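Homska Pocket Controller for phones and tablets

Home > Accessories > Controllers > Homska Pocket

In stock – orders placed before 2 pm on Friday leave our store the same day

The Homska Pocket is a small wireless controller for people who play on a phone but don't like to cover half of the screen with their thumbs. It has two sticks, a proper cross pad and four front buttons, and it folds in the middle so that it goes in a coat pocket. We made it first for our own puzzle and racing games, and later we opened it for every game that accepts a standard controller.

This is the second version. The first one was sold only together with the game Jernus and many of you wrote to us that the shoulder buttons were too hard to press. They are now softer and a little wider. The charging socket has also moved from the bottom to the left side, so you can play with the cable in and still rest the controller on your knees.

Which games work with it

Our own titles Jernus and Akpalu support the Pocket completely, including the vibration. In Akpalu the right stick turns the camera and the left shoulder button opens the map, which on the touch screen needs two taps. You can change this in Settings, under Controls.

Burell, our older card game, does not use the controller. We were asked many times and we tried it, but moving a cursor from card to card was slower than touching them, so we left it out.

For games of other studios, please look in the game's own settings for the word "controller" or "gamepad". If it is there, the Pocket will most probably work. If the game is made for touch only, the Pocket can't help, and we do not supply any mapping program.

First connection

Fold the controller open until it clicks. Hold the round button in the middle for 5 seconds. The light starts to blink quickly. Open the Bluetooth menu of your phone and choose Homska Pocket from the list. When the light stays on without blinking, you can start the game.

The Pocket remembers 2 devices. To change from one to the other, press the round button twice. If you add a third device, the one you have not used for the longest time will be forgotten.

Some players told us that the game was already open when they connected and nothing happened. In this case close the game fully and open it again. Jernus looks for a controller only at the start. We want to correct this in the July update.

The phone holder

The holder is in the package and slides on the back of the controller. It opens up to 44 mm behind the grip, which is enough for a normal phone in a thin case. With a thick case it will close, but it may push the volume buttons, so take the case off. Tablets do not fit in the holder. For a tablet we suggest to stand it on the table and sit at a comfortable distance.

Battery

The battery is built in and is charged by the USB-C cable from the box. You can use any usual phone charger. The light is orange during charging and goes off when it is full. The controller goes to sleep alone after some minutes without any touch, and one press of the round button wakes it again.

If you will not use it for a long time, please charge it to the half and switch it off fully – hold the round button until the light goes out. A battery that lies empty for months gets weaker, and this is not covered by the guarantee.

What you receive

Homska Pocket controller, second version
Phone holder
USB-C cable
Two spare caps for the sticks, higher than the normal ones
Short printed guide in English

A carrying pouch is sold separately.

Price and delivery

The Pocket costs 46 euros with tax. Delivery is added in the basket, when we know your country. We send in plain cardboard.
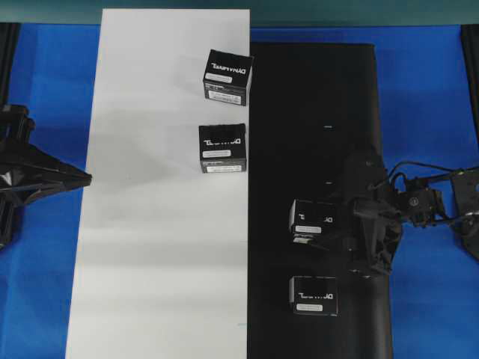
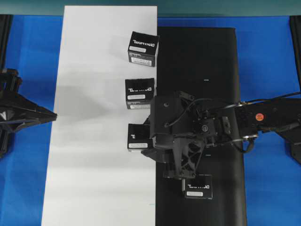 Returns and guarantee

You can send the controller back if you are not satisfied, also when the package was opened. Please put in everything that came with it, the spare caps too. Write to us before you send it, and we will give you the return number. Parcels without a number wait much longer on our side.

The guarantee covers the sticks, the buttons, the hinge and the socket. It does not cover damage from water, or a controller which was opened with a screwdriver. If one stick moves by itself, try first the calibration in Settings of Jernus or Akpalu. It takes a moment and in many cases a repair is not needed.

Spare parts

Stick caps, pair – black or grey
Phone holder
Hinge cover (please tell us if you have the first or the second version, they are different)

The shoulder buttons of the second version can't be put in the first one. We are sorry for this, the inside of the shell has changed.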